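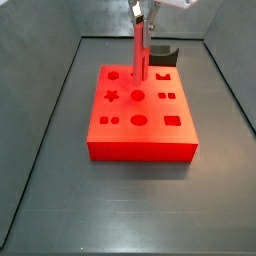 About Lovau

Lovau makes and lends shape sorters and other simple fitting toys for preschools, playgroups and toy libraries. The company was started by Cormac Daly and Ľubica Matoušek, who had both taught in preschools and were tired of sorters that came back to the shelf with cracked lids. We now have a staff of 4 and send toys to 100 schools.

What we do

Most of our work is with shape sorters. A child picks up a piece, turns it and finds the hole it goes into. Circles and stars are usually learned early. Shapes with a notch in one side take longer, and so do holes that come in pairs or small groups, where a child has to look at the whole group before choosing.

We carry sorters at several levels. The first level has a few large openings that look nothing alike. Later ones put similar outlines next to each other, such as an oval beside a circle. Schools can borrow a set for one term and trade it for the next level when the class is ready.

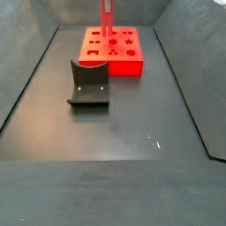

Red sorting board with star, circle and flower-like cutouts.

Our loan service

Fionnuala Coughlan runs the loan desk. The catalog lists 2176 items, counting loose pieces, and every set is checked against its card when it comes back. Missing pieces can be replaced one at a time. Please don't throw out a board because a star has gone under the radiator.

Cleaning is done with warm water and mild soap. We ask schools not to use bleach or put any part in a dishwasher.

Who we are

Cormac Daly, design
Ľubica Matoušek, schools and training
Fionnuala Coughlan, loans and spare pieces
Peter Mikuš, workshop and repairs

Visits

Teachers are welcome to come and try the toys before borrowing. Groups should write ahead, as the room holds some 40 people. In March we are closed for stock checking, but returns can still be left at the front desk.

Page last updated April 6, 2023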